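Handout 6: Loss of wrist encoder signal during a low reach
Module leader: Shirin Kiani. Lab sessions: Euan Drummond.
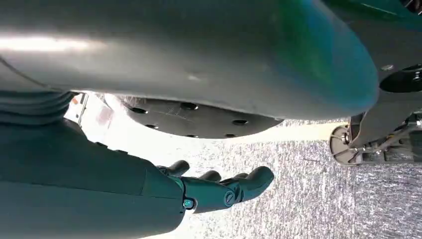 The fault occurred in April on the Etstead cell, at 49 per cent of full joint speed. The arm was reaching low beside its own body, with the hand open, when the wrist encoder stopped reporting. The controller kept the last good value and went on using it for 70 milliseconds before the watchdog cut the drives. In that time the wrist kept turning and the hand touched the body cover. No one was inside the marked area.

What the log shows

Sample 1,636 is the last valid wrist reading. The samples after it are identical to the last digit, which a moving joint does not produce. Motor current rises shortly before the stop – this is the contact.

Cause

Mojtaba Farahani traced the fault to a connector in the forearm. The cable had been routed with too little slack, and with the elbow folded and the wrist rolled outwards it pulled on the plug. The cable test had been run for 3,000 cycles, all with the elbow straight, so the load never appeared.

A second fault lay in the software. The Vanalora driver marks old readings as stale, but the collision check did not read the mark. It compared the planned path with a wrist angle that was no longer true and reported the path as clear.

Changes made

Cable re-routed with a longer loop and a clamp on each side of the plug.
Stale readings now stop the arm at the first missed sample.
Speed limit lowered whenever the hand is close to the body.
Cable test repeated with the elbow folded.

For the next session

Read Wing-sze Ho's note on watchdog timing. Work out how far a fingertip travels between the last good reading and the drive cut, using the joint speeds in Handout 5. Braking distance is extra – do not leave it out.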